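### 4.2 Price and stated reasons for buying

The second part of the survey dealt with drinks sold in single-serve bottles. We chose this group for two practical reasons. Shoppers buy these drinks often enough to remember what they paid, and stores in the study area stock both premium and plain versions on the same shelf. The premium version is usually labeled "natural source," "spring," or "mineral." The plain version is filtered tap water or carries no claim about where it came from.

Shoppers were approached at the exits of four stores: Nultard, Pesaretti, Baluyot, and Stelard. Nultard and Pesaretti are full-size supermarkets with parking. Baluyot is a discount store, and Stelard is a small grocery near the bus station. In all, 2,000 shoppers answered the short form, and 22 of them later agreed to a longer interview by phone. The interviews were done by Danica Tichý in April, and each was written up the same day. Interviewers at the stores did not mention price until the last question, so that earlier answers would not be colored by it.

The most common reason given for choosing a premium bottle was taste. Health came second, and habit third. Few shoppers named the source of the water, even when the source was the main claim on the label of the bottle they had just bought. When asked to repeat the claim from memory, many gave the name of the store or said the word "pure," a term that was not used on any of the labels we collected.

Of the 22 people interviewed by phone, 17 said they would switch to the plain version if the price gap grew any larger. The other 5 said they would keep buying the same drink. Those five had little in common by age or household size, but all of them did most of their shopping at Pesaretti, where premium drinks are placed at eye level and the plain ones on the bottom shelf. We can't separate the effect of shelf position from the effect of the shoppers' own preferences with a group this small.

Answers from Baluyot differed from the rest. Shoppers there were more likely to say that they saw no difference between the two versions and bought whichever was on sale. Several added that they refill bottles at home and pay attention mainly to the size and to how well the cap closes. We had not planned a question about reuse. The remarks were written in the margin of the form and are treated here as comments only.

Packaging came up in the phone interviews more than we expected. People described clear plastic as "clean" and colored plastic as "more expensive looking," and one person said she judged a drink by how stiff the bottle felt in her hand. Section 5 returns to these remarks along with the results for juice and iced tea.

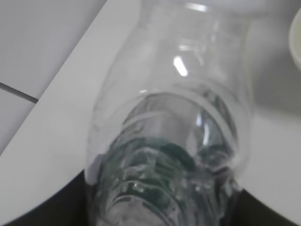
**Figure 3.** Clear, colorless plastic bottle with a threaded neck.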